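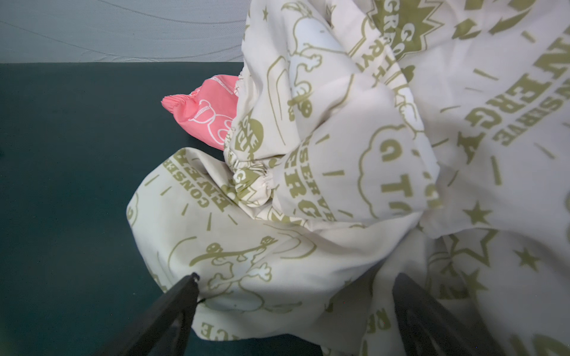 Cloth sorting bay: inspection checklist with comments
Site: Mellor, ground floor
Bay: 7
Inspected by: Sandra Dawber
Reviewed by: Chalerm Srithong
Revision: April

Ratings: S = satisfactory, M = monitor, A = action needed, N/I = not inspected on this visit.

1. Work surface

1.1 Surface level and firmly seated. S

1.2 Surface condition. M
Faint scuffs and pale specks on the teal-green surface. None can be felt with a fingertip. Record again next time and compare. Do not use abrasive pads on it.

1.3 Joint between surface and walls. S
Run a dry cloth along the full length of the joint. Lint gathers in the rear corners first. Small amount removed from the rear right.

1.4 Front rail, free of burrs and sharp ends. S
Check with a gloved hand, left to right.

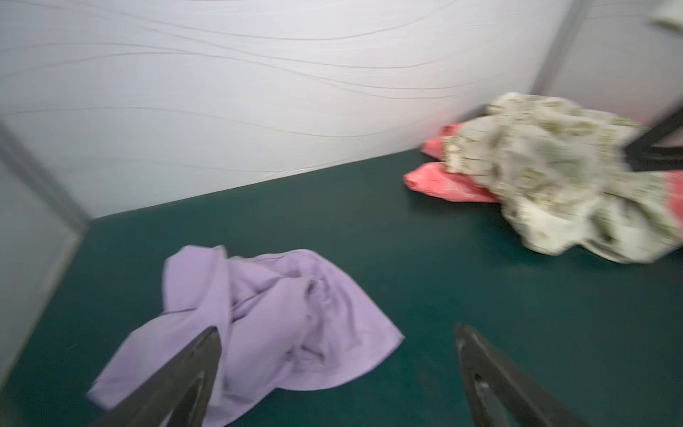 2. Wall panels

2.1 Panels fixed, no movement under hand pressure. S

2.2 Panel faces clean. S
The wavy grey line pattern hides light marks when viewed straight on. Inspect from a low angle with a torch. Lingyun Tian asked for this to be added after two marks were missed at the previous inspection.

2.3 Corner posts upright, fixings tight. S
Rear posts checked top and bottom. One fixing on the left post took a slight turn before it seated. Not rated M, but recheck.

3. Cloths in the bay

3.1 Cloths clear of the front edge. S
A cloth hanging over the rail can be caught by a sleeve or a passing trolley. Push back any loose end before leaving the bay.

3.2 Hems and seams, no trailing threads. M
Cream cloth with the green "GO GREEN" and "CONSERVE ENERGY" print: one trailing thread, trimmed on the spot. Lavender and pink cloths: none found.

3.3 Pins, clips or other hard objects in the folds. S
Open each cloth out fully for this check. Patting the heap is not sufficient. The cream and pink cloths are to be separated and checked one at a time.

3.4 Care labels present and legible. A
The label on the pink cloth is no longer legible. Replacement label requested from Finar, order line 273.

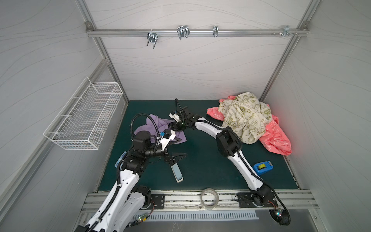 Reading time: 2 min

4. Rear rail, hooks and basket

4.1 Rail secured at both ends. S

4.2 Hooks and clip, no sideways play. M
The wide hook left of centre can be shifted by hand. The double hook and the narrow clip are firm. Tighten and retest before anything is hung.

4.3 Small fitting at the right-hand end. S
Screws present. Their heads stand slightly proud, so keep light fabrics away from them.

4.4 Wire basket, left wall. S
Basket empty. Mounting points checked from both sides. The slope is how it was installed and should not be corrected. No broken or lifted wires.
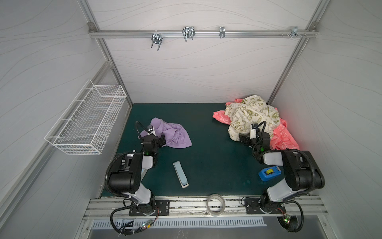
4.5 Basket load label. A
Missing. Gromex supplies the adhesive type, part 358. Fit it to the wall panel next to the basket, as it will not hold on wire.

5. Surroundings

5.1 Floor in front of the bay clear for 100 cm. S

5.2 Lighting adequate for reading care labels. S

5.3 Waste bin for lint and threads within reach. N/I
Bin out for cleaning at the time of the visit.

Actions
3.4 Fit new care label. Joanne Horrocks.
4.2 Tighten hook and retest. Nathalie Dijkstra.
4.5 Obtain and fit load label. Joanne Horrocks.

Items rated M stay on the sheet until they have been rated S at two inspections in a row. File the signed copy in the Tistwood folder.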